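4 min read
Filed under: Robots, Money Stuff, Shop Diary

So I finally sat down and did the budget for the second arm. I've been putting it off since January, mainly because the first arm taught me that the price on the website is the friendly part and everything after it is not. This time I wanted a real number before I clicked anything.

The arm itself is $2356 from Standis, shipping included. I went back and forth on this for weeks. Salomik makes one that's a little cheaper and has a nicer looking base, but they want you to buy their controller too, and the controller is sold out more often than it's in stock. I also know exactly one person who owns a Standis, and that's Howard Furnival over in Adstead, who answers my messages at 11 at night. That counts for a lot! I'd pay extra for Howard.

Then comes the stuff I forgot last time. Cables, for one. The arm comes with a power cord that might reach an outlet if your outlet is in the middle of your bench. A decent clamp set so the base doesn't creep. A second power strip with a switch I can hit with my elbow. All of that came to $157 when I added it up, and I already own half the screws.

Spare fingers are their own line this time. On the first arm I bought one pair and figured they'd last forever, and then I spent nine days waiting on a replacement with the whole setup sitting there doing nothing. Shih sells a set for $50 and I'm putting two sets in the cart right from the start. Howard says to buy three. Howard has a bigger garage than I do.

The part I really got stuck on was the wrist camera. You can leave it off and save the money, and plenty of people just stick a webcam on a tripod and call it done. I have the tripod. I tried that route for most of the spring and kept bumping it with my hip, then redoing the setup from scratch, then bumping it again. So a wrist camera is going on the new one from day one, and I'm planning the mount before I buy the camera (last time I did it the other way around and ended up with a very expensive thing taped to a very cheap thing). 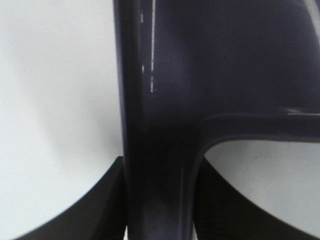

Photo: mine, from the wrist camera

You do give up a lot of your view to hardware when the camera sits that close. There's a big shiny piece of dark purple running top to bottom and off to the right, and only some plain white left over around it. I want to try a longer bracket on the new arm, one that tips the camera out a bit more, and I'd like a duller finish on whatever ends up near the lens. Howard thinks I'll regret the long bracket because it'll catch on things. He may be right, so I've left room in the budget for a short one too.

One thing I'm still chewing on is whether to get the extended warranty. It's seven months of extra coverage and you have to ship the arm back in the original box, meaning I'd need to keep the original box, and it's huge. The last one lived behind the water heater until my wife asked me very nicely about it. I think I'm skipping the warranty and putting that money toward the brackets.

If you've run a Standis with a camera on the wrist, tell me how far out you mounted it and what you used - I'm holding off on the order until I've got the bracket drawn up, and I'd love to steal a measurement or two from somebody.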